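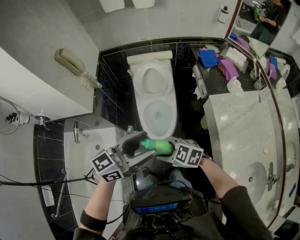 Fig. 1. Green bottle over an open toilet.

Sports Journalism, handout 3: writing up an award
9 Feb 2022

Awards stories look easy, which explains why so many are dreadful. The athlete is always delighted, the honour is always prestigious, and the reader has always gone to make tea.

Start with the person and the prize. Our practice text is the Dukside Medal, given each March to a para-athlete from the Clukatwood region. The press release runs to 446 words and mentions the winner in the last paragraph, after the sponsor, the sponsor's new car park and the buffet.

Points to watch:
- Give the classification once, correctly, and move on. Check it - guessing is not a research method.
- "Inspirational" is banned. Say what the athlete did: the event, the score, the opponent.
- If there is family news, such as an illness or a death, ask before you print it. Put it high only if it changes the story.
- Nobody "bags" a medal unless they have brought a bag.

For the seminar: cut the Dukside release to 152 words, then write a headline of no more than 39 characters, spaces included. Sikora and Luno groups swap drafts and mark each other's. Pencil, please.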